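To: members of the Brerham shop automation list
From: Normand Perron
Subject: Re: Bin clearing: is it ready for our shops?

A member at Devar wrote in May:

> Our management has asked whether the end-of-shift chores could be
> handed to an arm. By chores I mean emptying the offcut bins, sorting
> what can be used again, and wiping down the benches. We have been
> quoted a price by Toprak for an arm with a gripper and software.
> Before we reply, I would like to know whether any member has seen
> this work done without a person standing by. Our people at Dolar
> believe it is still several years off.
>
> Please answer on the list, as others have asked the same thing.

Thank you for the inquiry. The following is offered on behalf of the Brerham working group and should not be read as a judgment on the Toprak quotation, which we have not reviewed.

The group has limited its study to one chore, the picking of mixed blocks from an open metal bin. Wiping down was left out, and we have no findings on it. Members who have only seen demonstrations with parts laid out on a flat table should note how little room an arm has once it must reach down between sloping walls.
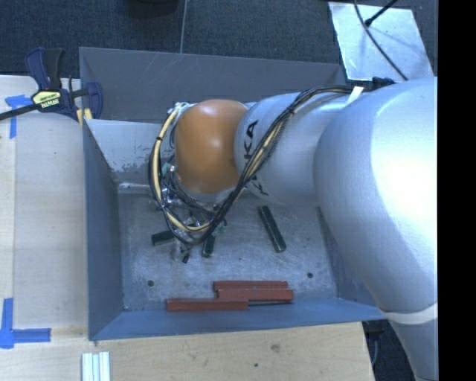

Arm over the metal bin, with green and red blocks on the bin floor.

Our trial consisted of 300 picks, carried out over 2 days. Single blocks lying clear of the walls were lifted dependably. Blocks lying side by side were much less certain, as the gripper needs space on both sides of a part and will often push the neighboring piece before it closes. Blocks near a wall were the main cause of stops. A person had to step in on 4 occasions to free a part or restart the cycle. The full record is filed as report 3055 and may be requested from me.

The cables deserve more attention than they usually receive. A bundle that hangs low by the wrist goes wherever the wrist goes, and in a deep bin it can reach the wall before the fingers reach the part. Any member preparing a purchase should ask the supplier to show the arm working in all corners of the actual bin.

On the question as put, the group's position is that bin clearing can be done today with a person in the same room, and that it should not yet be planned for an unstaffed shift. Sorting by color gave us no trouble. Judging whether an offcut is worth keeping was not tried.

Members with records of their own, including failed trials, are asked to send them to the list before the next review.

Normand Perron
for the Brerham working group on shop automation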